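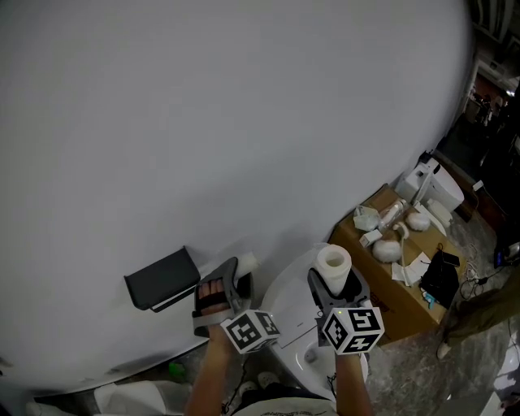 WC Erdgeschoss, Papierhalter neben dem Toilettenbecken

Checkliste Kundgebung Rathausplatz, Juli – Rundgang J. Yáñez

Fluchtweg Nord: frei, ok
Fluchtweg Süd: Lieferwagen Fa. Piras steht drin, muss bis 16 Uhr weg!!
Absperrgitter: 31 Stk., zwei ohne Fuß. Noston liefert nach
Bühne: Abnahme liegt vor, Kabelbrücke fehlt noch
Teilnehmer: bis zu 400 angemeldet, Ordnerliste unvolständig
Sanitätszelt: ok
WC EG für Ordner: mit Hausverwaltung abgesprochen, Schlüssel Pforte
Megafon: Akku prüfen
Auflagenbescheid: Kopie an Versammlungsleitung, noch offen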